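The top sheet can go

I stopped using a top sheet in January, and I don't plan to go back. My mother, who ironed hers, would not approve. I think she was wrong about this one thing, and I think most of us keep the top sheet out of habit.

The case for it is easy to state. It keeps the blanket clean, so you wash the blanket less. That was a good argument when blankets were heavy wool and washing one took most of a day.

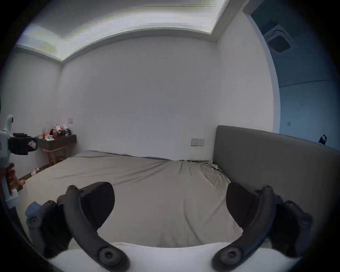 A duvet with a cover does the same job. The cover goes in the wash with the fitted sheet, and nothing ends up in a knot at your feet by two in the morning. Making the bed takes me one pull.

My neighbor Nighat Sandhu disagrees. She says a duvet is too hot for July and that a plain sheet is all she wants from June on. I grant her the summer. A sheet used alone is a blanket, though, and I have no quarrel with blankets.
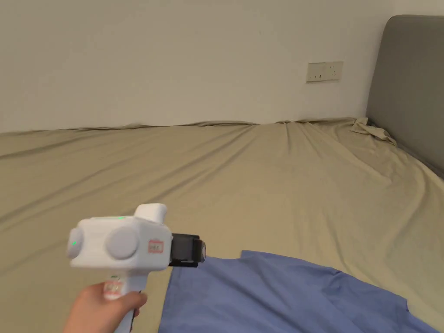
HOME & LIVING | OPINION

What bothers me is the set. Go to buy one fitted sheet and the store hands you a flat one with it, folded to match. I have paid for flat sheets I never unfolded. When my last fitted sheet wore through at the corner, I paid for both pieces again.

Some stores do sell them singly now, usually in white or gray and on the bottom shelf. I would like to see that become normal. Let people who want the flat sheet buy the flat sheet.

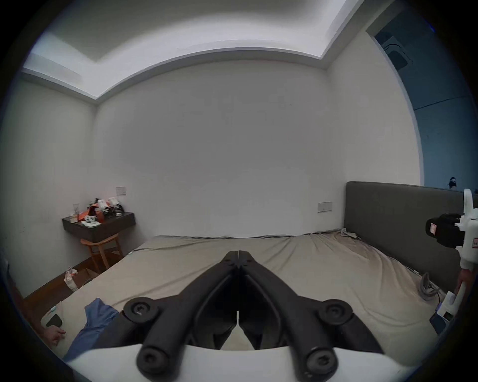
What to do with the old ones

Saqib Jatoi uses his as drop cloths when he paints. Mine cover the tomatoes when frost is coming. The oldest was torn up for rags, and it makes very good rags.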